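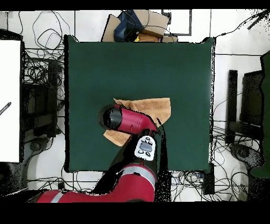 Pludbridge Opens Rebuilt Materials Testing Hall to Outside Firms

Facility adds floor and surface wear testing for small manufacturers

PLUDBRIDGE, Wednesday, May 1, 2024 -- Jallum, a provider of contract testing services for building and furniture products, today opened its rebuilt testing hall in Pludbridge to outside customers. The hall covers 682 square meters and replaces two smaller rooms that the company had used for wear, load and stain testing.

Work on the building began in January. The old concrete slab was ground level, sealed and covered with tile. Power and compressed air now run overhead, and the loading door was widened to accept full-size pallets. Khumalo, the general contractor, handed over the last section of the hall in April.

Testing services

The hall is divided into six bays. Two are set aside for floor coverings, two for work surfaces and table tops, one for hinges and drawer runners, and one for sample preparation. Each bay can be booked separately by the day or by the week.

Surface samples are tested for scratch, scuff, heat and stain resistance. Floor samples are tested for slip, point load and rolling load. Customers may submit finished products or cut panels. Panels should be flat, clean and marked on the back with the batch number. Samples are held in the preparation bay at constant temperature and humidity before testing starts.

The rolling load rig, built by Stokano, applies up to 100 kilograms per wheel and logs the depth of wear after each cycle. Results are supplied as a written report with a data file. Reports list the test method, the condition of each sample on arrival, and any departure from the method agreed with the customer.

Booking and fees

Bookings for all bays open today. Fees are charged per bay and per day, and include setup, one operator and the standard report. Repeat runs on the same batch are billed at the reduced rate shown in the price list. Long-term wear programs -- those that occupy a bay for more than four weeks -- are quoted separately.

Customers with open orders from the former rooms do not need to rebook. Their samples have been moved to the new hall and keep their original job numbers. Rigs moved from the old rooms were calibrated again before use, and the certificates are available on request.

About Jallum

Jallum tests floor coverings, work surfaces, fittings and furniture for manufacturers and importers. The company is based in Pludbridge.

Press and booking inquiries: Jallum Testing Hall, customer desk, Pludbridge. The desk is open on working days.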